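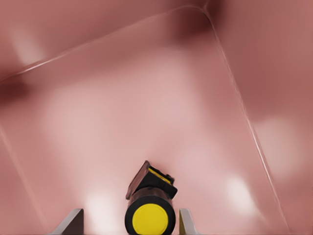

Wrist view, Berkell simulation: yellow-faced part between the open fingers, over a pink surface.

Domon publishes results of simulated gripper comparison

20/06/2019

Domon has published the first results from its comparison of two-finger grippers for bin-to-tray transfer. The work was done entirely in simulation and covers 3 finger profiles, supplied as models by Berkell, Mavromatis and Dundetti. All were run on the same arm model with the same controller settings.

The full set comprises 2,648 grasp attempts. Of these, 2,000 used the standard lighting and the remaining 648 were run with the overhead light level raised to increase reflections on the container surfaces. A grasp was counted as complete when the part had been lifted clear, carried and released without a second closing of the fingers. Attempts that needed a second closing were logged separately and are not included in the headline table.

The part used throughout is a short push-button body with a yellow face and a black collar. It was chosen for its uneven shape: the collar is round, the rear section is square-sided, and a finger that holds one well may slip on the other. Parts were dropped at random angles at the start of each run. No attempt was made to sort them into favourable positions. 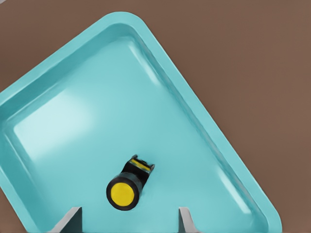 Part on the floor of the turquoise tray, with a gripper finger to either side.

Domon reports that the wrist camera had more effect on the outcome than the choice of finger. With standard lighting the three profiles finished close together, and the company has not ranked them. With the raised light level, all three fell back. Most of the lost grasps were traced to the position estimate, which drifted when a highlight lay next to the part and was read as one of its edges. The fingers then closed off centre, and the part turned or was pushed towards the wall.

The Mavromatis profile, which has the widest contact pad, coped best with off-centre closing. The Berkell profile is narrower and was easier to place near the container walls. The Dundetti profile was the only one to complete every attempt in which the part stood on end, though there were few of these. Pad wear is not modelled, so the results say nothing about how the profiles would compare after long use.

Closing force was held at a single value for all attempts. Domon says this favours the stiffer fingers slightly and that a second series with a variable force is planned. The controller was limited to 500 updates per second, a figure taken from the hardware the company intends to use later. Earlier trial runs at a higher rate gave smoother closing but were left out of the published set. 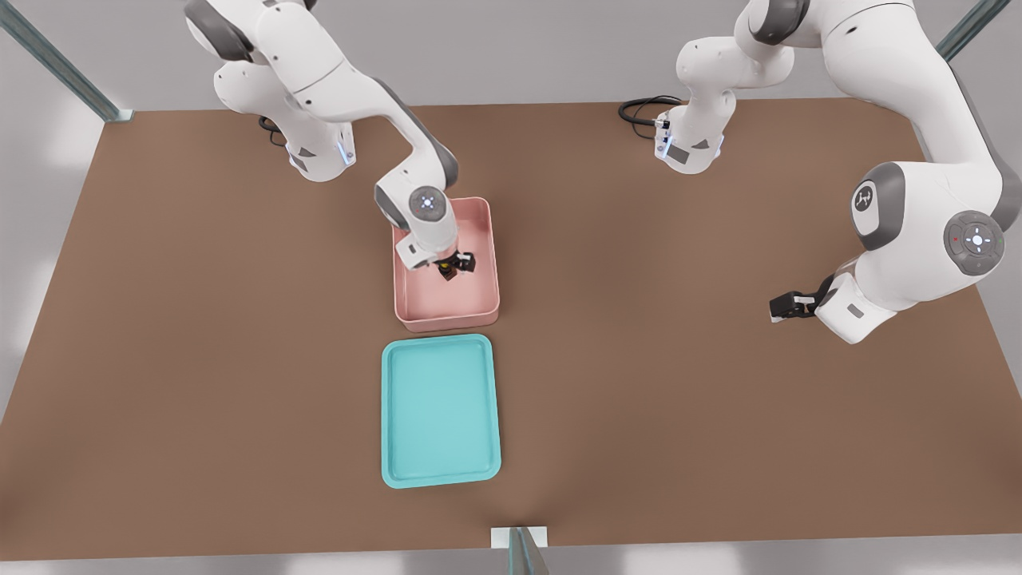 The cell layout was fixed before the comparison began and is the same in all runs. It has two arms, although only one moves parts in the present series, and the other is held in a parked position so that its reach can be checked for clashes. In the side view the left arm has the part just off the floor of the pink bin, with the teal tray still empty in front of it and the right arm's gripper holding nothing. The strip of table between the two containers is narrow, which keeps the transfer short but leaves the wrist overhanging the back rim of the bin during a pick near that end. Domon recorded wrist-to-rim contact as a separate fault and excluded those attempts from the finger comparison.

Two-arm runs will follow, with the second arm taking parts from the tray and returning them to the bin. The camera comparison has been moved forward as a result of the lighting findings. It will test the existing wrist camera against a fixed overhead one, and then both together, using the Mavromatis fingers only.

The data from the present series, including the failed attempts and the controller logs, can be requested from Domon by the three suppliers. A shortened version without the finger models will be released more widely. Tests on a physical cell are due to start in November, using the same container layout and the same part.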